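The Printer That Wanted to Be Understood

My last label printer, a Turnetti, ran for six years on neglect. Its replacement, the Vutilero 917, arrived in June and asked for my email address before it would feed paper.

The driver took 16 minutes to install, mostly spent declining a photo album service. Then it printed a test page about its own features.
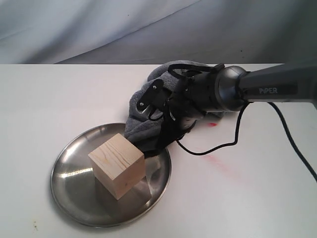

The Larkham office next door has the same model and the same blinking orange light. Their fix is to switch it off at lunch. Mine is to delete the queue, reinstall the driver and speak to it politely – results are similar.

The manual runs to 50 pages, and one of them covers printing. The rest is safety advice, most of it against opening the thing.
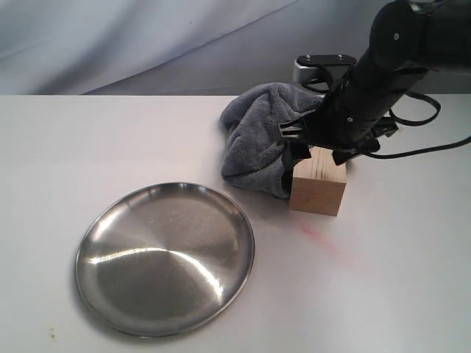 Round steel plate on a white tabletop.

I have since bought a used Turnetti. It has a cable, and I plugged it in.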